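Search this site Go Clear

Home | Newsletter | Desk Matters | Back Issues | Contact

THE SHELF AND OTHER TERRITORIES

Every shared office has a thing that was built for one purpose and is used for all the others. At our old place in Borkenham it was the piano. In the Owino building it is the ledge, the long white one that runs under the big window behind the water dispenser. According to the lease drawings it is a "perimeter surface." I would love to meet whoever wrote that and show them my lunch.

We moved in back in June, and the ledge was bare for one morning. I remember it well because I took my coffee over there and thought how nice it would be to have somewhere to stand and look out. By noon there was a bag on it. By four there were two bags and a cardigan, and a charger had been plugged in somewhere, charging nothing. I have not stood and looked out since.

Our floor has 7 lockers to every row and a perfectly good wall of them, white, clean, with doors that close. I was on the working group that picked them. We met 9 times. We looked at hinges. The supplier, Prulico, sent us a catalog with 391 pages in it, and I can tell you there is a locker in there for keeping a wet bicycle helmet away from a dry one. We chose the plain kind, on the grounds that people would just be glad to have somewhere to put a backpack.

People put their backpacks on the ledge. 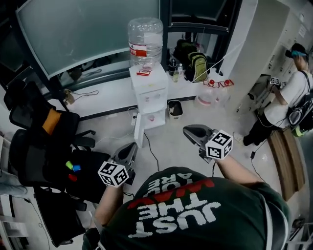

Desk Matters
by Jummai Nwachukwu
Third floor, window side

I'm not going to go after the green and black backpack in particular. It has a darker bag behind it for company, and between them they have settled in like a couple on a park bench. There's a thermos as well, and a couple of small bottles, one of them yellowish, about which I have decided to remain incurious. Farther along are two clear containers with red caps. I have asked at every desk on the window side and been told each time that they probably belong to somebody on the other side. The other side says the same about us.

Then there is the dispenser. I have more feeling for the dispenser than is sensible. It arrived before the chairs did, and for the first few days it was the only piece of furniture with a job. Now people lean on it and put things on top of it. There's a little red and white box up there next to the jug, which matches the label on the jug so well that I took it for an accessory. I'd ask that we keep the top clear all the same, mainly for the sake of whoever has to change the water. Changing the water is a two-handed business and a bit of a hug. You don't want to be moving somebody's box with your chin.

On that subject: the jug rota. We had one at Borkenham and it worked on shame. Here we've been relying on good nature, with the usual results, and so from the start of next month Larasati Sitompul will be keeping a list on the inside of the kitchen door. If you don't want to lift, swap with someone and do their plant watering. Larasati has also offered to demonstrate the proper way to tip the thing over without baptizing the floor, which is glossy enough to be treacherous and shows every drop. She did this for a living one summer and has opinions on wrist position.

Underneath, by the left side of the dispenser, is a power strip. It sits on the floor with its cords in it, a matter of inches from the water. I have raised this. I was told the strip is there because the socket is there, and the dispenser is there because the strip is there, and I had to go and sit down. Building services have agreed to come and mount it higher up, under job number 2596, so if you see that number on a door hanger please don't throw it away like the last one. Until then, mop spills right away and leave the strip alone with wet hands. Also, whoever left the little nest of cables on the left end of the ledge, come and get it. I've looked through our junk drawer and we are well supplied.

The chairs, while I'm over there. The one with the orange cushion seems to be spoken for, and good for you, it's a cheerful color and the seats are hard. Bring a cushion if you like. I'm less sure about using a chair as a shelf. One of the black ones was doing duty for a small heap of green and blue and red odds and ends, and I have now seen three separate visitors walk up to that chair, look at the heap, and go sit somewhere worse. A chair with things on it is a very small ledge. We have the one ledge and we can't be trusted with that.

So, the plan, such as it is.

The ledge gets cleared at five in the afternoon on the last working day of the month. Anything still on it goes into the Flekix crate by the printer, where it may be collected without questions or eye contact. Food containers will be opened by me, at arm's length, and dealt with according to what I find. The see-through container on the floor at the right-hand end counts as being on the ledge for these purposes, before anyone tries it.

Lockers are free and you don't need to sign for one. Pick a door, put your name on it, put your bag behind it. If the door sticks, lift as you pull - I did mention the hinge meetings.

The bin next to the dispenser is for cups and tissues. It is a small bin. It can't take a pizza box, folded or otherwise, and I'd be grateful if people would stop testing this.

I have been asked if all of this means the ledge will be kept empty. Larasati thinks we should give up and put hooks under it. One of the newer people suggested a row of plants, on the theory that nobody will set a backpack down on a fern. I used to work with people who would set a backpack down on a fern. But I'm willing to try it with something tough and spiky, and if you have one at home that you've stopped loving, bring it in and leave it by my desk. Please don't leave it on the ledge.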